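Ticket 3159
Status: open (reopened)
Subject: bathroom kits, basin won't fit the tub
Raised by: Maja Lis
Assigned: Raffaele Lo Presti
98 views 2 comments Share

Problem: arrival kits for the Cundora cabins. Packing list says everything goes inside the wash basin, basin goes inside the Nirkari tub, lid clips shut. Lid does not clip shut. Tried four kits, same on all of them. Corners pop up as soon as you let go.

What I've tried so far:

- Basin right way up, stuff inside. Lid sits high on the long side.
- Basin upside down over the stuff. Worse, rolls about and the cups get crushed.
- Basin on its side. Fits but then nothing else does.
- Different tub from the same stack, in case the first was warped. Same.

Need a fix before Sunday, we've got 142 of these to do and the cabins want them on the shelves when people check in.

Update, 10.40 am
Raffaele asked which basin. Light blue one, wide rolled rim, from the Dimitriou order. Old ones were a squarer shape and had hardly any rim, Dorota reckons that's the whole issue. She's looking for one of the old ones out the back so we can measure them side by side.

Also asked me to lay a full kit out on the table and check it against the list. Done. 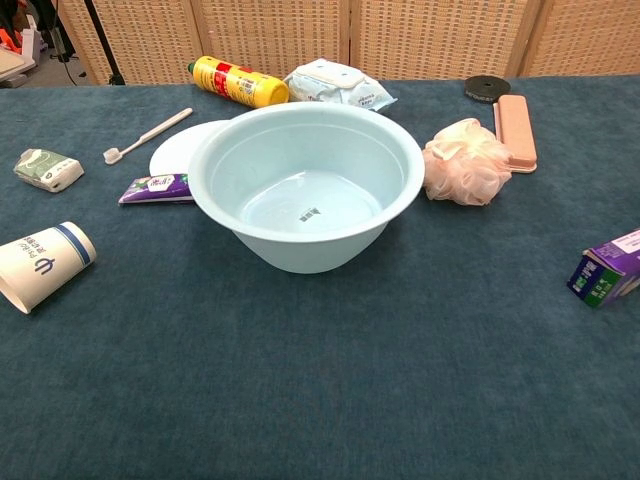

The list itself is out of date, I think that's half the trouble. It still has the travel size spray on it and no soap box at all. The yellow can is a long thing to fit in the basin and the pink soap box is hard plastic so there's no squashing it. Pouf squashes fine. Wipes go flat down the side if you keep the flap facing up. Toothpaste and toothbrush are no drama, they'll go anywhere. Paper cup is the one that suffers, so it should go in last.

Update, 11.25
Dorota found an old basin. Old one drops straight in with room at both ends. New one catches on the rim and sits up on the ribs inside the tub, more than 2 cm proud. So it's the rim, not how we're packing it. Can take the soap box out of the blame column, sorry soap box.

Tried with nothing in the basin at all. Lid still won't go. Should of done that first.

Options:
a) go back to old basins. Dorota says there's maybe a dozen, no good.
b) bigger tub. Canis do one the next size up but Noreen has to approve it and the shelves in the cabins might be too shallow.
c) no lid. Stack basin on top of the tub, small stuff in a drawstring bag in the basin, deliver like that.

Going with c for now unless someone yells.

Comment, Noreen Orakzai
Fine with c for this lot. Don't order the Canis tubs yet, get me the shelf depth first. And please fix the list, it's been wrong since September. Spray should stay out of the drawstring bag, stand it up in the tub with the cap on.

Comment, Nathalie Hermans
Shelf depth in the two end cabins is less than the others, they boxed in the pipes. Will measure tomorow arvo and put it here. Are the tissues staying in? Housekeeping already leave a box in each bathroom.

Update, 2.15 pm
Tissues stay for now, they take up nothing.
New list is on the clipboard by the roller door, old one binned. First ten kits done the c way, bag tied to the basin so it doesn't wander. Slower than it should be, tying is fiddly with gloves on.

Leaving open til Nathalie has the shelf numbers. Raffaele can you chase Dimitriou re the basin change, nothing on the invoice said it was a differnt shape.

Share Follow this ticket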